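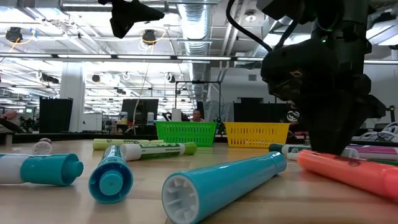 **Marker sorting task – gripper closes but the marker rolls away**

Asked 2024-10-02 in Student Robotics

Our school club is doing the Onell sorting challenge. The arm has to pick up markers from a table and put them in two plastic baskets, one green and one yellow. We have a mix of sizes and some are fat dry-erase ones. The thin ones mostly go in. The fat ones get nudged by one finger and roll off before the other finger arrives. Close speed is 200 on the Cerkero controller. Has anyone got past this?

**Answer 1** (accepted)

Two things to check.

1. Centring. If the grasp point is off by even 5 mm, one finger touches first. Recalibrate the wrist offset before you change anything else.
2. Grasp angle. Close across the barrel, at its middle. Ours was using the colour of the cap to find the marker, so it always aimed at the end.

Your speed is probably fine. We ran 700 at our regional in June with no trouble once the offset was right – the default is 914, and that was too fast for us.

**Answer 2**

put a rubber mat down

**Answer 3**

Check the rules before you use a mat. In our division the tabletop had to stay bare. We put grippy tape on the fingertips and that was allowed. Also look at the markers lying end-on to the camera, as the Kashyap detector sees a circle and guesses the angle. We skip those until last.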